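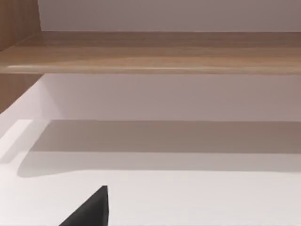

I spent most of September on the simulation side of Jarier, the arm I'm building at the shared workshop in Flarkdale. The real one is still in pieces. The base is bolted together and the first joint turns, but the Meinecke gearbox for the shoulder is on back order, so everything past the elbow only exists on my laptop for now.

The plan is the same as in spring. Two arms on a common base, each with its own gripper, able to reach into a low cabinet and put things on a shelf. I run the model at night, usually after 10, and fix whatever went wrong the next evening.
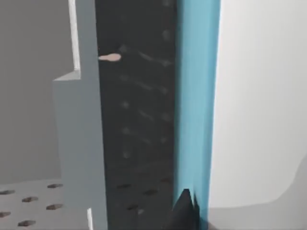

Collision shapes took longer than anything else. My first version used the full meshes for every part, and the simulator slowed to a crawl whenever two parts got close. I swapped them for simple boxes and left the detailed meshes for display only. The perforated tabletop is a good case. All those holes in offset rows still get drawn, but for contact purposes it's a flat slab now. It won't catch a fingertip dropping into a hole, and I can live with that until I have a real fingertip to drop.

The other change was the joint limits. I had copied them from the Drevosholm kit I built two years ago, and they were too generous. Episode 1057 ended with the forearm folded through the base – no error, no warning. I now stop each joint well short of where the metal would touch.

Shadows are back on too. I had turned them off for speed, and I found it hard to judge how far a part was from the floor without them. They cost me almost 80 frames a second on the old laptop. I keep them on when I'm watching and off for overnight runs.

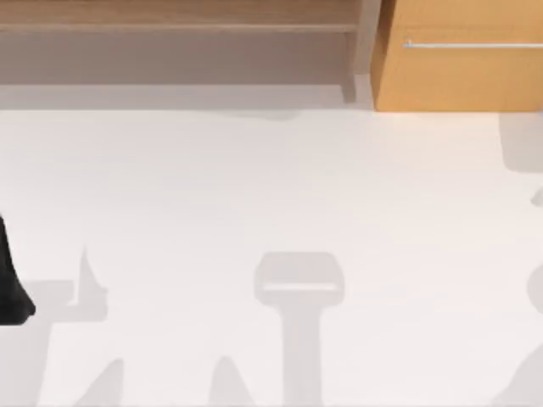

## Still to do

- Measure the printed finger again and update the model. The tip came out thicker than drawn.
- Add friction to the shelf board.
- Route the shoulder cable before the gearbox arrives.
- Ask the workshop about a second bench slot. The base takes up most of mine.

I'll post the wiring diagram once I've redrawn it. The current one has the elbow connector backwards.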